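Speaker notes – "Handing Over the Keys Slowly"
Regional family business breakfast, March 9, 2026
Eldana Moges, Bulport Linen & Workroom Supply

(Wait until the coffee line has sat down. Water on the left side of the lectern. Say good morning twice, the first one never counts.)

Good morning, everybody. Good morning! Thank you for getting up for this. I know what a Monday is like in a small company, and I know that most of you have already answered three messages from somebody who can't find the key to something.

My name is Eldana Moges and I run Bulport together with a wonderful group of people, several of whom are related to me and most of whom are not. We supply table linen, aprons and workroom goods to hotels, restaurants and schools. We have 131 people on the payroll. When I first swept the floor there as a teenager we had seven, and one of them was my mother's cousin who came in when he felt like it.

I was asked to talk about succession. I said yes before I had thought about it, and then I spent a good many evenings at the kitchen table wondering what I knew that would be of any use to you. What I know is how we did it, and how we did it was slow, and we made one mistake that cost us a very good employee. So I'm going to tell you about that, and I hope you'll stop me if I wander.

(Pause. Let them laugh if they want to.)

WHERE WE STARTED

My parents bought the business from a man who wanted to retire to the coast. They bought the name too, and that's why we are called Bulport and why nobody in my family is. People still ask for Mr. Bulport on the phone. My father used to say he was out to lunch.

For the first long stretch, there was no plan at all. My father kept the prices in his head and my mother kept the people in hers. If you wanted to know whether a certain hotel paid on time, you asked him. If you wanted to know whether the woman in finishing would mind changing her shift, you asked my mother, and she would tell you about the woman's daughter's school, and somewhere in there was your answer.

It worked beautifully, and I don't want to stand up here and pretend it was backward. Customers loved it. Some of the customers from those days are still with us. But it meant that when my father had his operation, in September of that year, we had three weeks when we could not write a quote. We had the stock and the staff and the vans, and we couldn't tell a customer what a tablecloth cost.

(Slow down here. This is the part people come up and ask about afterward.)

I remember sitting in his office with the drawer open, going through the backs of envelopes. Some of them had prices on them. One had a recipe for lamb.

THE NOTEBOOK YEAR

So when he came home and was well enough to be bored, we began what we call the notebook year. I followed him around with a notebook. He hated it for a month or so and then he liked it very much, and then it was hard to get him to stop. Every time he decided something, I wrote down what he decided, and then I asked him why, and I wrote that down too.

I'd encourage any of you who are on the younger side of this to try it, and to be patient with the why. The first answer is usually "because that's how we do it." Ask again after lunch. My father gave a certain restaurant a better price than anyone else for all those years, and it took me until spring to find out that the owner had lent him a van the week ours was stolen. You can decide whether to keep a discount like that. (We kept it.) But you ought to know what it is you're keeping.

By the end we had 109 pages, in my handwriting, which is terrible. We typed it up. It's still the document new managers get in their first week, lamb recipe included.
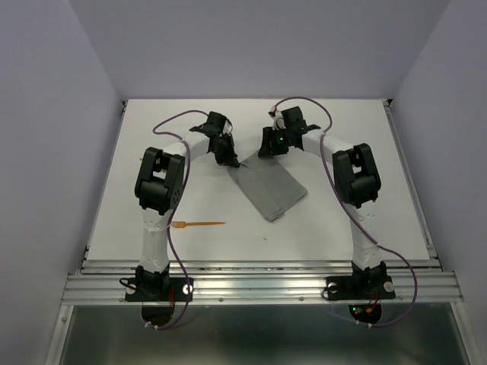 Now, the notebook gave us the knowledge, and I thought the knowledge was the whole job. I was the daughter, I had the notebook, and I supposed that one morning my father would give me the office and that would be that.

What I had left out was everybody else. And that brings me to Þórarinn.

(Check that Þórarinn is in the room. If he is, ask him to wave. He'll pretend not to hear.)

THE MISTAKE

Þórarinn Bundgaard was our operations manager. He had been with us since before I finished school, he had trained half the building, and he had quietly run the place during those three weeks while I was reading envelopes. When we announced that I would be taking over, we did it at a family dinner first, and then in a letter to the staff. Þórarinn got the same letter as everyone else, on the same day.

He was very gracious about it. He shook my hand. And four months later he went to work for Vídalín, a competitor whose name I can now say without making a face.

I've thought about that letter more than about any other piece of paper in the business. We would never have dreamed of passing him over for a raise or forgetting his birthday. We just thought of the succession as a family matter, and he wasn't family, so it didn't cross our minds to ask what he hoped for. When I finally did ask him, over a rather long lunch, he told me he had never wanted my job. He had wanted to be told in person what would happen to his.

(Let that sit. Sip of water.)

I'm happy to tell you that he came back. It took two years and another couple of lunches, and he came back as a director with a share in the company, which we should have offered in the first place. But you can't count on people coming back, and I wouldn't build a plan on it.

WHAT WE DO NOW

So what did we change? I'll go through it, and please take the bits that suit you and leave the rest. Your company isn't mine.

We started an advisory group. It has two family members and three people from outside the family, and the outside people have the majority on purpose. They meet every quarter, they see all the figures, and they are allowed to tell me I'm wrong. They have taken to this with enthusiasm.

We wrote down how a relative gets a job with us. You have to have worked somewhere else first, you apply the way anybody would, and your manager can't be your mother or father. My nephew worked at Gatar, the shipping people, before he came to us, and he arrived knowing things about freight that none of us had ever bothered to learn. He also arrived knowing what it's like to have a boss who doesn't love him, and I think that did him good as well.

We set a date for my own handover. It's a few years off, and I won't say it here, as I've learned my lesson about who should hear things first! But the date is written down, and my senior people know it, and every year I hand over one thing completely. Last year it was pricing. I haven't looked at a quote since, though I did walk past the sales desk rather slowly for a while.

And we moved the customer records over to a system we named Tidila, after my grandmother's cat, who also remembered everyone who had ever fed her. Whatever you use, make sure at least two people can get into it on a bad day.

(If time is short, skip the next section and go to the questions.)

A WORD ABOUT THE OLDER GENERATION

I want to say something kind about the people handing over, partly because I'm getting closer to being one of them. My father came in every single morning for two years after he retired. People told me I should put a stop to it. I gave him a desk near the loading dock, where the drivers could find him, and he was very happy there, and the drivers got a hundred stories they hadn't asked for. He never once overruled me in front of anyone. He did it in the car on the way home, and a good half of the time he had a point.

Find them a desk, if you can. Agree on what it's for before they sit down at it.

QUESTIONS

(Somebody always asks what the advice cost. Say that the lawyer was expensive and the lunches were cheaper, and that I'd pay for both again.)

(Somebody may ask about tax. Send them to the next speaker.)

(There are 100 copies of the hiring rules for relatives on the table by the door. Ask people to share if they came together. My email address is on the back, and I do answer, usually in the evening.)

Thank you all so much for listening. Þórarinn and I will be near the coffee until the second session starts.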